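Celoma Community Help > Home & Classroom > Boards, Markers & Cleaning

Whiteboard used flat on table, marker oval won't come off clean + cubes keep sliding

posted by renata quiroga
March 28, 2023
1249 views

Hi all, quick one, typing this between groups so sorry for the mess.

I do a small after-school math and sorting table, mostly first and second graders. We have one of those whiteboards with the aluminum frame and I lay it flat on the table instead of hanging it. Kids stand around it. I draw an oval in the middle, that's the "home," and the colored cubes go in it. Blue and green to start. They have to get both in without going over the line. Then we talk about inside / outside / touching etc. Works great, no complaints about the game.

Problem one. The oval. I draw it in regular black dry erase and it stays up for a week or more because I'm lazy and it's the same oval every time. Now when I wipe it there's a gray ghost of it. Plus I put little dash marks out to the sides so I know where the start spots go and those ghost too. I've tried the felt eraser, a damp paper towel, and a baby wipe (made it streaky, don't do that). 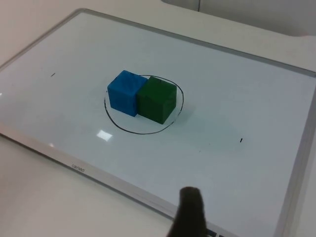

Problem two is the cubes move. They're the sort of rough matte kind, not shiny, you'd think they'd grip. But somebody leans on the table or bumps the frame and off they go, and then there's an argument about whether it was in or not. I don't want to tape anything down because the whole point is moving them.

Problem three, less important, the glare. Flat board under ceiling lights = kids on one side can't see the line. They all crowd to the other side. I turned the board a bit crooked on the table which helped some but then the other side complains.

What I've got in the closet: rubbing alcohol, dish soap, half a bottle of Wihongi board spray, microfiber cloths, a roll of rubbery shelf liner. Budget is basically zero until the fall. Would rather not buy a new board.

Also is it bad for a board to be flat all the time?? Someone told me it warps. Thanks!!

plenivside_dad
188 posts

Ok so ghosting first. It's the week that's doing it. Dry erase ink is meant to come off in a day or two, leave it longer and it sets up on the surface. Doesn't mean the board is shot.

Do this:

Go over the old oval with fresh black marker. Right on top of the ghost, full coverage. Wait a few seconds, wipe while it's still wet. The new ink loosens the old. Sounds dumb, works most of the time. Do the little dashes the same way.

If there's still gray, rubbing alcohol on one of the microfiber cloths. Small circles, dont flood it. Open a window and do it when the kids are gone. Then wipe with a cloth and plain water, then a dry one. The last dry wipe matters, if you skip it the next marker line goes on patchy and beads up.

I wouldn't bother with the dish soap unless the board is greasy from hands, which with first graders, ok, maybe it is. One drop in a bowl of water. Rinse it off good or you get a film and that's worse than what you started with.

The baby wipe streaks are lotion. Alcohol takes that off too.

Going forward wipe the oval every Friday and redraw. If you want the same oval every time cut one out of cardboard and trace around the outside. Takes ten seconds. I have one hanging on a nail next to our board, been using it since January, edges are getting chewed but it still traces fine. And your line will come out even. Mine were always fat on one side when I did them freehand.

For the start spots I'd quit marking them on the writing surface at all. Put a bit of masking tape on the frame instead, lined up with where the spot should be. Frame doesn't ghost.

Glare I got nothing. Turn off a light?

Mrs. Bistanow (Room 4)
1000 posts

Agree with above on the marker-over-marker trick. Will add, check the bottle on your spray, some of them are fine for daily and some say occasional use only. I don't know the Wihongi one so read the back.

Now the cubes. I've done nearly this same game. The sliding is mostly the BOARD sliding, not the cubes. Aluminum frame on a smooth table has no grip at all. One kid leans, board jumps half an inch, cubes stay put for a second and then everything's off. You already have the shelf liner so use that:

- cut four strips, put them under the frame, one each side
- strips should be a little narrower than the frame so they don't stick out and get picked at (they will get picked at)
- press down on each corner. If one rocks, double the liner there

That last bit is your warping answer too, sort of. Flat is fine for a board as long as it's supported. What hurts it is kids leaning on the middle when there's a gap underneath. If yours has a gap between the table and the back of the panel, slide a folded towel or a few flat pieces of cardboard under the center. Just enough to touch, not enough to push it up.

For storing it, upright or flat both ok. Leaning at an angle against a wall all summer is how I wrecked one.

For the in or not in arguments, we made a rule. Whole bottom of the cube has to be inside the line. Touching the line counts as touching, gets its own word, gets its own cheer. Took care of most of the fighting. You also might just draw the oval bigger. If two cubes side by side nearly fill it then any bump puts a corner over. I start with plenty of room and shrink it once they're good.

On glare, move the table before you move the board. You want the lights off to the side of it, not straight overhead. I slid ours over by maybe two feet and it was like a diffrent board. If the table can't move, put a thin book under one long side of the frame so it tips a hair. Cubes won't slide at that angle, try it first though. And then the liner matters even more.

Thicker marker helps as well. Chisel tip, hold it on the wide side.

tobyk_77

just get a magnetic one and magnet cubes

renata quiroga

toby, budget zero lol

Marker over marker WORKED. Did it at pickup time, two passes on the oval, one on the dashes. Still the faintest bit of gray on the bottom of the oval where my line was thickest, going to hit that with alcohol tonight after everyone's out.

Liner strips are cut, haven't put them under yet. There is a gap in the middle, I pushed on it and it gives. So towel it is. Love the touching gets a cheer thing, stealing that.

Mrs B, do you store the cubes on the board or in a bin? Mine end up all over.

Mrs. Bistanow (Room 4)

Bin with a lid. Kid whose turn is last puts them away and does the wipe. They fight over who gets to wipe, so now there's a list for that too.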